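I joined the choir in Trellstead four years ago without being able to read a note of music, and I still can't do it well. We sing in the old chapel on Largate, on the ground floor, with the heating on a timer that goes off at nine whether we have finished or not.

There are 51 of us on the list. On a normal evening it is fewer, and in February it was mostly altos. I am a second bass, which in this choir means standing at the back on the left and holding the same note for a long time. I like it there.

This term we are learning Bråten, a set of short songs about a farm and the people who leave it. The Norwegian words have been the hard part. We were given a recording of them being read slowly, and I have been playing it in the car on the way to work. I can now say the whole of the second song without looking, though I couldn't tell you which word means what.
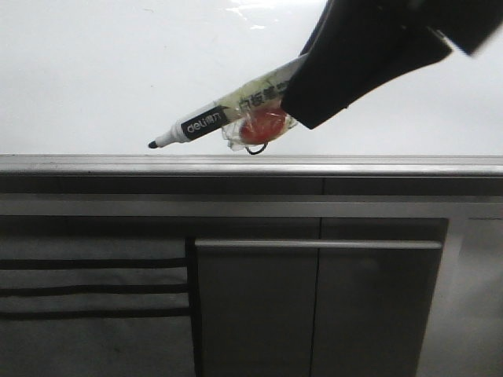
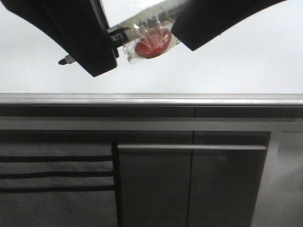
A whiteboard marker, held over a steel counter.

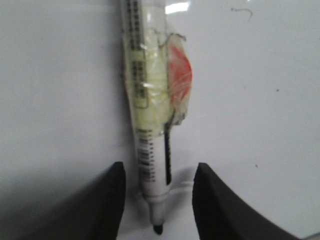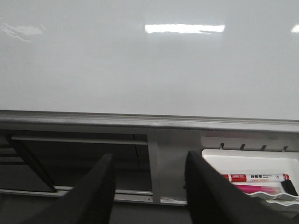 The third song is the one I keep getting wrong. The basses come in two beats after the tenors, and for weeks I came in with them. In the end I wrote a large "wait" in pencil over the bar and that has more or less fixed it. The last page is still a problem. It drops to a low E, very quiet, and by that point in the evening I either have the note or I don't.

We have also changed how we get our practice tracks. They used to be emailed out, and half of us lost them. Now they are on Sesska, where you pick your part and can slow it down. I set it to 70 per cent for anything new and bring it up when I stop making mistakes. It doesn't work very well on my phone but it is fine on the laptop. If you try it, download the tracks first, as the signal in the chapel is poor.

I was asked last month whether you need to audition. You don't. You come along, sing for a couple of weeks, and then say whether you want to stay. Subs are paid by the term. You will need a pencil and a black folder, and the folder can wait until the concert.

The concert is in April, and we will be doing Bråten in the first half and some part songs in the second. I don't know the full list for the second half yet. There was talk of dropping one of the madrigals, which I would not mind, as the bass line is dull and it goes on for six verses.

Before then I need to get that low E sorted out and find my black shirt. I think it is in the loft.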